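Gramar Form Kit

Interface components for admin screens – tables, filters, date fields, bulk edit bars and an empty state for each. Built by Mavusach for teams that design internal tools.

What you get
51 components, 89 icons
Light and dark themes
Keyboard focus states on every field

Tables are drawn for up to 1,000 rows, with a compact row height of 40 pixels. Labels wrap to two lines before they truncate.

Updated in July. Licensed per team – contact Rowena Ambrosio for invoices.

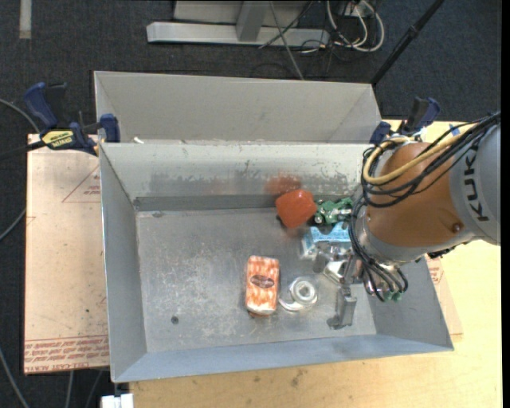
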